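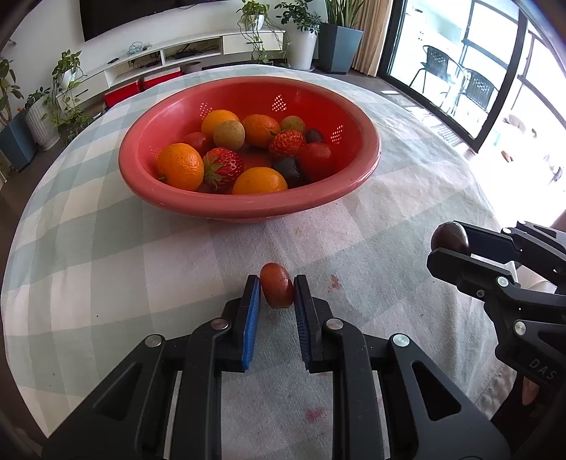 Does the finger have to be parallel through the whole stroke, or only at the end? A student in the February section asked this at the bench, and the rest of these notes start from that question.

It only has to be close to parallel where the pads meet the part. For grapes and other small soft items, that is the last bit of travel. Check it there first.

Build notes, hand-held gripper, home bench version

Linkage. Drill the pivot holes in one setup with both links clamped together. Pins should turn under finger pressure with no side play. If a link rocks, add a shim washer before you blame the pad.

Pads. Ribs run across the finger. Glue is fine for testing, but leave 2 hours before loading. Pads may differ in color between fingers - it has no effect on grip.

Spring. The Bradero kit spring is too stiff for fruit. Use the light one from the Yeoman pack, or cut down your own and log the length.

Grip test. Oval fruit, long side up. Close until it stops slipping, hold, then open over the bowl. Do 300 cycles and write down every drop. Wipe juice off the pads as you go. A tablecloth is a fair surface to work on, but it will stain.

Two grippers. Run the second one only after the first has passed. Agree on which side each hand comes in from, or the outer arms will hit over the bowl.

Logging. Name files Lusura-141 and up. Bring the drop sheet and one spare pin to the next session.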